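Sorting out the craft drawer

I finally got to the small stuff this week. Beads, screws, spare buttons, all of it had been living in one drawer since May. I bought a few clear boxes from Loltby and they do the job – I can see what I have without opening anything.

The edges were hard to make out on a white table, so I've started putting yellow tape on them. One strip along the far side and one down each of the left and right sides is enough. Tape the box before you fill it, and press the corners down well.

The buttons go in next. I have 400 of them, and I expect to keep 20.

Posted by Sharada Warrier 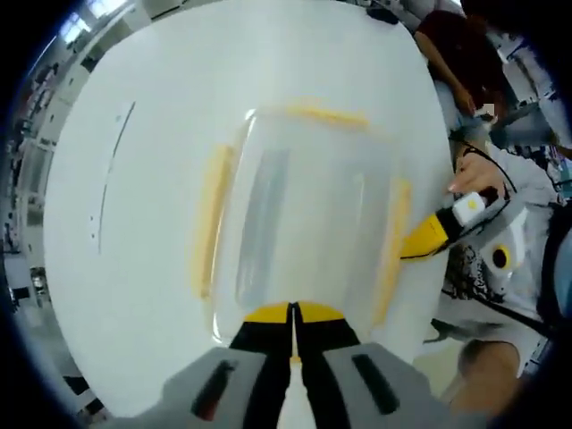
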